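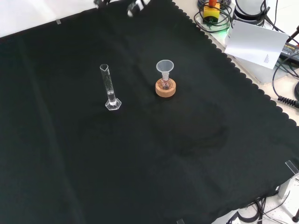
Etby Directory of Unusual Websites, Library Edition

Publisher: Plesthorpe Reference
Format: Online, by annual license
Entries: 3,801
Status: Available

Overview

The Etby Directory is a reviewed guide to strange, unsettling and little-known websites. It is offered to public libraries, colleges and community centers that want to give visitors a safe way into the odder parts of the web. Each entry has been opened, read and summarized by a Plesthorpe editor before it is listed.

The current edition covers ghost story collections, abandoned personal pages, sound archives, puzzle sites, online hoaxes and works of horror fiction presented as real web pages. Joke sites are included where they are still working and can be understood without outside knowledge.

Content ratings

Every entry carries one of four ratings: General, Mild, Strong or Restricted. The license holder decides which ratings are shown on public computers, and the setting may be changed at any time from the staff page.
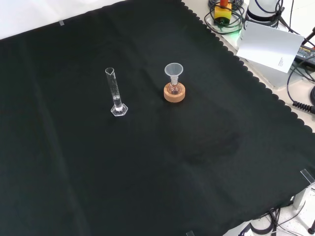 Ratings are reviewed whenever a listed site changes owner or adds new material. Entries under review remain in the directory with a notice, and their links are turned off until an editor has finished the check. Sites that ask for payment details, install software or play loud sound without warning are marked as such on the entry page.

Searching and browsing

Visitors may search by title, subject, rating or the year a site first appeared. Of the entries now listed, 3,117 also include a saved copy, so that the page can be read if the original goes offline. Saved copies open in a plain reading window with sound turned off.

Staff may build their own lists for events and displays. A list may hold up to 40 entries and can be printed with short summaries — a format many branches use in October.

System requirements

A current web browser and a steady internet connection
Cookies allowed for the directory's own address
A printer, if lists are to be printed
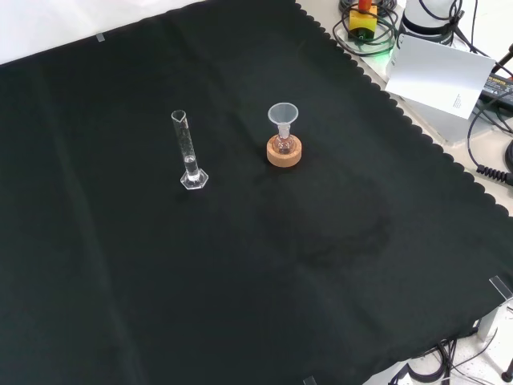 License and support

One license covers all computers at a single address. Institutions with several branches should request the Takács group license, which allows shared lists and one staff account per branch. Home access for cardholders is available as an added service.

Support is provided by the Grostomham office from 9 a.m. to 5 p.m. Requests to add, correct or remove an entry may be sent through the form on the staff page. License renewals are billed in December.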